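Plostik Credit Spreads: Data Card

Plostik is a small open dataset on how bond yields and short-term bank loans move together. Balakrishnan Palaniappan put the first version together while teaching a corporate finance elective at Varghese College, and students kept asking for the files, so now they're public. We're really happy to see people using them!

What's in it

Each row is one firm in one quarter. There are 373 firms, with 24 quarters for each, and the columns cover total debt, interest paid, cash on hand and the spread over a matching government bond. Money columns are in thousands of dollars. Firm names have been replaced with codes, and the key is not shared.
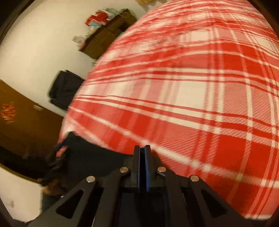
Spreads come in two flavors, raw and smoothed, and most class projects will want the raw one. The smoothed column averages 3 quarters, so a shock in one quarter bleeds into its neighbors. Think of a red and white plaid, where stripes cross the blocks and you get lighter pinkish-red areas as well as the strong red ones – a sector shock and a rate change overlap in much the same way, and the smoothed column makes them harder to pull apart. The notebook called lolletti_plots draws both versions side by side, and it's a lot of fun to play with.

Known gaps

Firms that merged partway through keep the code of the larger partner. Interest paid is blank for a few private firms. Blank means missing – please don't read it as zero.

Loading

The Flandunura package reads the files directly. On an older laptop, set the chunk size to 2000 rows.

Updates

Last full check: April 2021. The next release is planned for October and will add loan maturities.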